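Looking after cushions, throws and the soft bits of the living room

6 min read

I grew up in a house where the good cushions lived in a cupboard and only came out for visitors, and I swore I'd never do that in my own place. Ours get sat on, napped on, built into forts and generally loved to bits, so over the years I've picked up a fair few ways of keeping them looking decent. None of it is hard (some of it is a little dull, I'll admit), but a rainy afternoon and a pot of tea will get you through most of it.

Start with a good airing

Before you wash anything, take the lot outside. Cushions, throws, the fleecy blanket from the back of the couch, all of it. Give each one a proper whack against the verandah rail and leave it in dappled shade for an hour or two, turning it once. Full summer sun will fade a bright colour faster than you'd believe - I lost a lovely teal pair that way one holiday and I'm still cross with myself. In August, when it's cold but dry, you can leave them out much longer.

Plush and fluffy covers

Turn the cover inside out, do up the zip and wash it cold on the gentlest cycle your machine has. Go easy on the detergent, perhaps half what you'd use for towels, and skip the fabric softener altogether, as it flattens the pile and leaves it feeling greasy. Never put plush in a hot dryer. I hang mine over two lines so there's no peg mark, then go over it with a soft baby brush while it's still a tiny bit damp, always in the same direction. My neighbour Harish Bhat uses an old clothes brush and his come up beautifully too, so use whatever you have in the drawer!

If the whole pillow is stuffed and sewn shut, check the label first. Plenty of them can only be sponged, and a little wool wash in lukewarm water on a white cloth will deal with most marks. Dab, don't scrub.

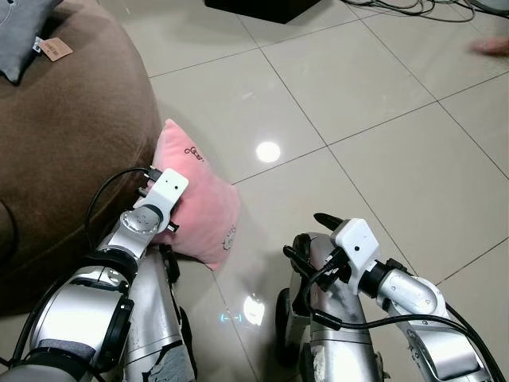 Ottomans and footstools

These cop more dirt than anything else in the room, what with feet and dinner trays and the dog. Vacuum the top and sides with the brush attachment, then get right down around the base where the crumbs and fluff collect against the tiles. For fabric ones, a sprinkle of bicarb left on for 60 minutes and vacuumed off does wonders for the smell. Leather ones want a barely damp cloth and a dry one straight after, with a bit of conditioner twice a year.

Plumping things back up

Feather inserts only need a good punch from each side and a shake by the corners. Polyester fill goes lumpy, so unpick a few stitches along one seam, tease the clumps apart with your fingers and sew it up again with doubled thread. If it's beyond help, buy an insert one size bigger than the cover, which gives you nice full corners, and keep the old stuffing in a bag for draught snakes.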